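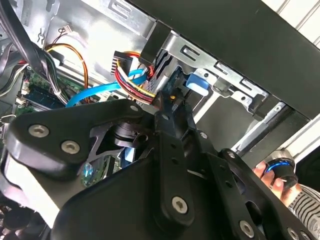 Slide 1. Inside an open desktop computer case.

Speaker notes: Retiring Office Equipment Responsibly
Pralton Public Library System, staff development day, January 10, 2024

Welcome attendees and thank the branch managers. State the purpose of the session: the new disposal policy takes effect in August, and every branch will follow the same steps.

Last year the system retired 153 desktop computers. Only 61 had a signed record showing that the drive had been erased. Pause here. Patron data is protected by our own privacy rules, and a missing form is treated as a missing drive.

Go through the form line by line. Asset tag first, then branch, then the name of the person who erased the drive. Initials are no longer accepted — full signature only. Forms go to Shahla Heydari at the Tado Street office within eight working days. 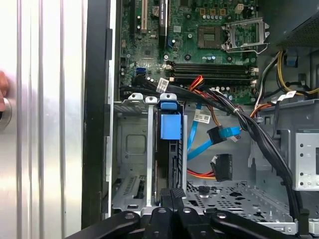 Dimas Manurung asked at the fall meeting whether branches could keep old machines for spare parts, and argued that waiting on orders costs more than shelf space does. The answer for now is no. Parts requests go through the central store.

Close with the budget line: $2,411 for pickup and recycling, all branches. Take questions.

Comments

Yoga Sopacua: Does the form cover printers with internal storage? Ours has one.

Clyde Blackwood: Please post the blank form with these notes.

Slamet Wijaya: Second that. The link on the staff page is the old version.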